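4.2 Hand-held grippers under review

We tested the Dollex kit, a pair of hand-held grippers sold by Skurnden for recording household tasks without a robot arm. Yanti Santoso collected 200 recordings in home kitchens in October, each ten seconds or longer. The kit was used as delivered — no parts were changed.

Thin objects were the hardest test of the pads. Figure 3 shows a chopstick task, with the pen holder between the jaws.

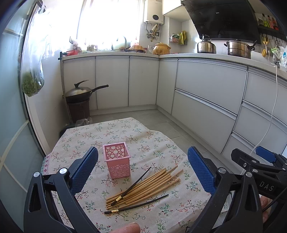
Figure 3. Blue textured pads, pen holder and chopsticks on the table.

4.3 Cost and support

Skurnden answered our queries by email.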